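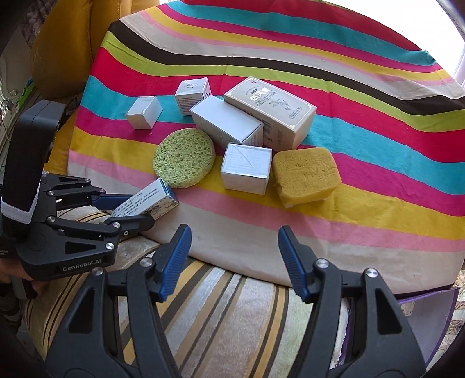 Search news Go All topics

Flurnon's packing staff in Grulstead are teaching robots to pick up boxes, and they get a say in what comes next

GRULSTEAD, Mar 4, 2021 – Hi, I'm Da-eun Moon, and I run the packing side at Flurnon. I asked if I could write this announcement myself instead of handing it to an agency, so please forgive me if I run on a bit (I've been told I do).

Our news first. Flurnon has signed a 2-year agreement with Seo, the automation firm over in Flaltmont, to bring robot arms into our mixed-goods packing room. That's the room where the small stuff goes through: gift boxes, bath sponges, cartons of every shape you can think of. We ship 4,000 parcels a week out of there, and every item in every one of them gets picked up by a person at least once. Wrists and shoulders feel that by the end of a shift. Mine did, back when I was on the line!

The part I'm really excited about is who's doing the teaching. Eight of our packers now spend part of their week handling goods with hand-held grippers, the squeeze-and-lift kind with a camera on board, and Seo uses those recordings to train the arms. A slim carton needs a different pinch from a soft sponge, and a shiny wrapped box is different again. My team knows all this in their fingers. They've just never been asked to show it to a machine before.

They work at ordinary tables with ordinary cloths on them, wrinkles and all, and they change the layout as often as they like. I love walking past. There's usually a debate going on about the best way to get hold of something flat.

So what does it mean for jobs? I know that's the question, and it was mine too. All 20 people in the room keep their posts and their hours for the length of the agreement, and it's in writing. Recording time is paid at a higher rate than packing time. When the first two arms start in July, they'll take the repeat picks, and the packers will move over to checking, gift orders and the awkward items that still need a human hand. Anyone who wants to train as an arm operator can put their name down now, and several already have.

Bo-ram Myung, who has packed with us for eight years, was the first to try a gripper. "It felt like eating soup with tongs," she told me. "Then after a week I was arguing with the engineers about how to hold a sponge. I don't miss the two hundredth box of the day, I'll tell you that."

Not everyone's sold, and that's fine. A few people have worries about pace, so we've agreed that the arms won't be used to set targets for anybody on the floor. We'll sit down together again after July and look at how it's going.

If you're a reporter or a neighbor and you'd like to visit, call the Flurnon front desk in Grulstead and ask for me. I'll put the kettle on.

14 shares | 3 comments

Recent releases
Flurnon opens second loading bay in Grulstead
Seo adds evening training classes in Flaltmont
New break room for the Flurnon packing team
Flurnon switches to paper tape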